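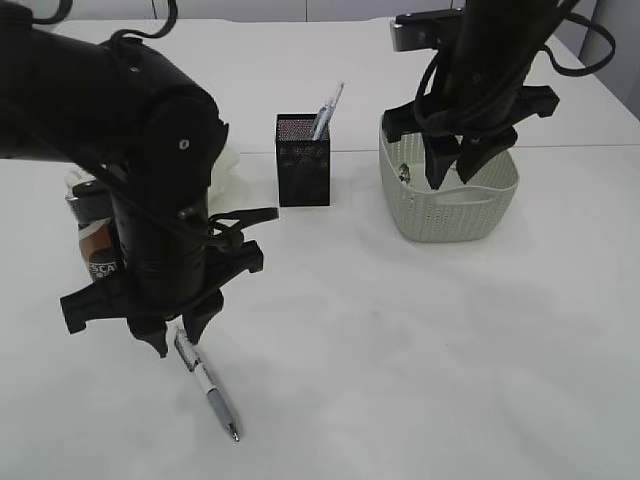

*A pen on the table, ready for episode one.*

# How to Keep an Episode Notebook for a Mystery Anime

I love a show that answers one question and hands you two more on the way out. I don't love getting to episode nine and having no idea who the woman in the red coat was! A notebook fixed that for me, and it made weekly watching so much more fun that I now do it for every mystery series I start.

I'll use *Odeo* as my sample show, because I just finished it with my friend Ruoxi Xue and our notes are still fresh. Only light spoilers for the first few episodes, promise.

## What you need

- A notebook you don't mind messing up (mine has 100 pages and one season fits easily)
- A pen that's comfortable to write with fast
- Something to eat and drink, so you don't wander off in the middle of a clue 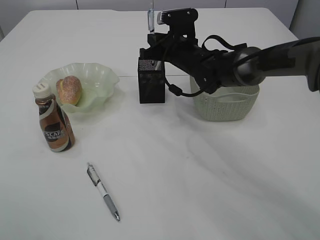
*Bread roll and a bottle of Nescafé.*

## Set up three sections

Split the notebook before you watch anything. I label mine **People**, **Questions** and **Hunches**.

**People** gets a line for every named character, plus where you first saw them. In *Odeo* I wrote down "Britov – runs the ferry office, won't look at the map" in episode two, and oh boy was I glad to have it later.

**Questions** is for anything the show raises and leaves hanging. Write the episode number beside each one and leave a blank line under it for the answer.

**Hunches** is where you get to be wildly wrong. Ruoxi was sure the lighthouse keeper was a twin. He was not a twin. It's still my favorite page.

## Taking notes as you watch

1. Watch the whole episode once with the notebook closed. You want the big scenes to hit you properly, and you can't gasp while you're writing.

2. Right after the credits, write for 6 minutes without looking anything up. Whatever stuck in your head goes down first, even if it seems silly (the wallpaper! the humming!).

3. Go back to the last scene and watch it again. Mystery shows love to tuck the new puzzle in there, and this is where most of my Questions entries come from.

4.

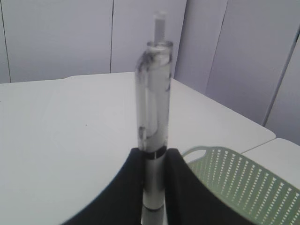

5. Check your older questions and fill in any that got answered. I put a star next to the ones I guessed right – there are not many stars.

6. Swap notes with someone before the next episode. We do ours on Thursday over the phone, and half the time we've remembered the same conversation in completely different ways.

## When the show jumps around in time

Give each time period its own page and copy scenes onto it in story order. *Odeo* has a flashback in almost every episode, and the room number 386 meant nothing to me until I saw it on two of those pages. I yelled so loud the cat left.

If you can't tell when a scene happens, park it on a spare page with a question mark and move it once you know. Sticky notes are great for this.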